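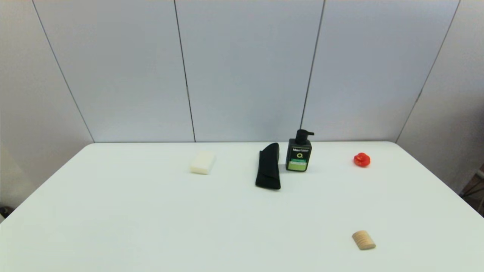
Sponge and black pouch on the white table.

Tenach Day Tours, coach and boat pre-departure check
Route: Urkthorpe pier to Bistance falls and back
Date: 10/10/19
Checked by: Bontu Derese
Guide: Edgars Toom

Coach 61

Seat belts: OK. Row 3 left clicks on the second try, like most of us.
Fire extinguisher: OK, in bracket, pin in.
First aid kit: FAIL. Plenty of bandages, no scissors. Replace before boarding.
Emergency hammer: OK.
Microphone: OK, regrettably. Edgars has new material about the falls.
Odometer at start: ends in 646.

Boat (the Marti)

Life jackets, adult: OK, up to 60 passengers.
Life jackets, child: OK. Two whistles missing. Parents may not complain, but order them anyway.
Gangway: COMMENT. Handrail wobbles on the pier side. Erhan Saraç tightened it in May and says it was fine then. Tighten again.
Deck: slippery by the coffee urn. Mat put down.
Radio check with pier: OK.

Falls walkway

Lower steps: OK.
Upper viewpoint: CLOSED. Chain is up, sign is up, and a visitor was behind both taking a selfie. Guide to stand there during the stop.

Cleared to leave once scissors are on board and handrail is done.
Signed off: Augustina Frimpong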